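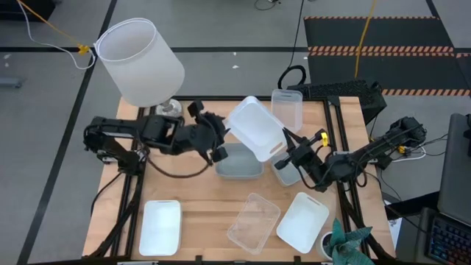
Recipientes de plástico y tapas blancas sobre la mesa de clasificación.

De: Kerubo Simiyu
Para: lista de Almacén y Suministros, centro Zelotberg
Asunto: Re: Clasificación de recipientes de plástico
Fecha: 24 de diciembre de 2021

Estimados compañeros:

En respuesta a la consulta del señor Hamdy, se confirma que los recipientes se agruparán por tipo - blancos, grises y translúcidos - antes de su traslado a las estanterías de Gronine. Las tapas se guardarán aparte, en posición plana.

El 24 no se admitirán entregas después del cierre del almacén. Las unidades agrietadas deberán comunicarse a Ottó Hegyi para su baja en el inventario.
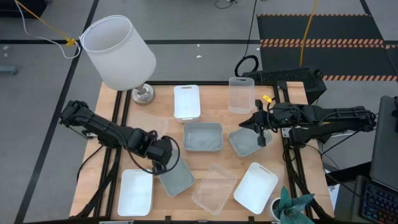 Recipientes de los tres tipos, aún sin agrupar.

Atentamente,
Kerubo Simiyu
Coordinación de Suministros

Driss Hamdy escribió en noviembre:
> Estimada señora Simiyu:
> El pedido remitido por Wanyama consta de 600 unidades y el espacio
> disponible en Gronine admite 200 por estantería. Ruego indique si
> deben apilarse por tamaño o por tipo, y si las tapas se almacenan
> junto con los recipientes.
> Reciba un cordial saludo,
> Driss Hamdy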